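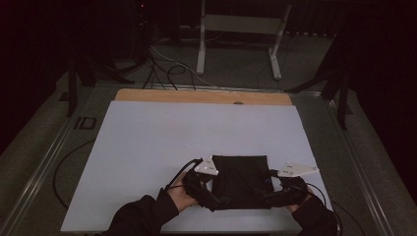 Posted by Joyce Kaijage | 2023-08-15 | 2 comments

Back from the Ratex open day at Grallstead and typing this before tea, so excuse the mess.

Nearly missed it. Train late, then a queue at the gate, then I went in the wrong door. But the cloth demo was worth it. Curtained off bit at the back, quite dark, just the platform lit up. Black gloves with a white triangle plate on the back of each, little dots on the plates, cables coming off. And in the gloves - a scrap of black cloth. That's what they want robots to learn. Handling cloth!

I asked why not start with something easier, a box say. Got told boxes are done, cloth is the hard one becuase it never sits the same way twice. They want 2000 goes at it by January. They're on 237. I'd be climbing the walls by 50.

Cables all over the floor, watch your feet if you go.

Didn't get to the Noiphan stand, too many people round it. Did see the big arm from the Ralgate site stacking crates, very quick, bit loud. My nephew would of loved that one.

Tea was free, biscuits gone by the time I got there. They're doing it again in January - will book earlier and bring a proper coat, that hall is freezing.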